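Search this site
Enter keywords
Go

Prorus Publishes Upkeep Schedule for Two-Finger Gripper on Duslow Bench Cell

FADACH, Tuesday, January 13, 2026 - Prorus today released the setup and upkeep schedule for the two-finger gripper used at its Duslow bench cell. The schedule replaces the notes issued in October.
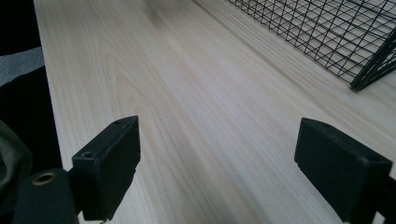 Finger inspection

The black gripper fingers are checked every 2,000 cycles. The technician wipes the inner faces, looks into the round holes on the top of the finger for packed dust, and runs a straightedge along the upper rim. A finger with a raised edge is replaced and the mating finger is replaced with it. Fingers are not filed or sanded.

During the last trial the cell completed 2,053 cycles on one pair of fingers. The opening was measured at the start, at cycle 986, and at the end. All three readings were within the limit set for the cell.

Work surface

The gripper works over a light wooden tabletop, with a black wire mesh basket kept toward the far side. The strip of table between the fingers is kept clear during zeroing. Dust and chips are brushed off before the opening is set - compressed air is not used at this cell, as it drives grit into the finger mounts.

Zeroing after a finger change

1. Power down and fit both fingers hand-tight.
2. Close the gripper on the Fu gauge block and tighten the screws in alternating order.
3. Remove the block, restore power and record the open reading.
4. Run 222 empty cycles, then check the screws again.

If the open reading has moved after step 4, the procedure is repeated from step 1.

Availability

The schedule applies to the Duslow cell only. Printed copies are supplied with each replacement finger set ordered from Prorus.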